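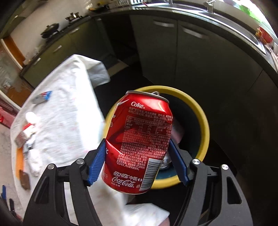 # My morning at the Brorkarthorpe schools open house

So I finally went to one of these! Our district throws open the doors of the old Vahidi building every March, and for years I've meant to go and then found something better to do with a morning. This time my daughter is about to start middle school, so I had no excuse left.

Doors opened at 9:30 and I got there at 9:20, which meant standing in the parking lot with a bunch of other parents all pretending to read the schedule. Coffee was inside. It was decent coffee, by the way, and there was a basket of those little orange muffins that disappeared before the welcome talk even started.

The talk was by Solange Perron, the new assistant superintendent, and I liked her a lot. She used to teach seventh grade math, and you can tell, because she waits for people to stop talking without ever asking them to. She gave us the basic numbers: 2,553 students across the district this year, and 91 of them in the new bilingual track that started in the fall. I had no idea it was that many. She'd like to add a second bilingual classroom at each grade, but that depends on the board vote and on finding teachers, and she was pretty blunt that finding teachers is the harder part.

Then came the walk-around. They split us into groups and ours went up the back stairs first (steep! wear real shoes), starting with the library. I was ready to be grumpy about the library since I'd heard they were getting rid of books. They did clear out up to 2,000 old ones over the summer, but the shelves are still full and the new stuff looks like things kids would pick up on their own. There's a reading corner by the windows with beanbags. One dad in our group sat in a beanbag and needed help getting out of it.

After that we sat in on a sixth grade science class for maybe ten minutes. The kids ignored us completely. They were arguing over whose ramp was steeper, and the teacher let them argue, and then handed over a protractor. I could have stayed for the whole period.

The cafeteria was the low point. It's loud, it echoes, and the lunch line doubles back past the doors so everybody is trying to squeeze through the same gap. When I asked about it I was told there's a plan to move the line to the other wall. I'll believe it when I see it, but at least somebody has noticed.

We finished in the front office, where they showed us Edik, the new parent portal. It replaces Drandus, and if you ever tried to pay a field trip fee on Drandus you'll understand why people clapped. Grades, absences and bus changes are all in one place now. You need the enrollment letter to set up your account, and of course I'd left mine on the kitchen counter, so I got to watch everybody else sign up on their phones.

A few things for anyone going next year:

- Park on the street. The lot fills early and the buses block you in until after 11.
- The music room isn't on the regular tour, but ask and they'll take you.
- Bring the enrollment letter.
- You can go around with 2 different groups if you want to see both floors properly. I only did one and missed the art rooms.

My daughter's only question when I got home was whether the lockers have real locks. They do, but you have to bring your own.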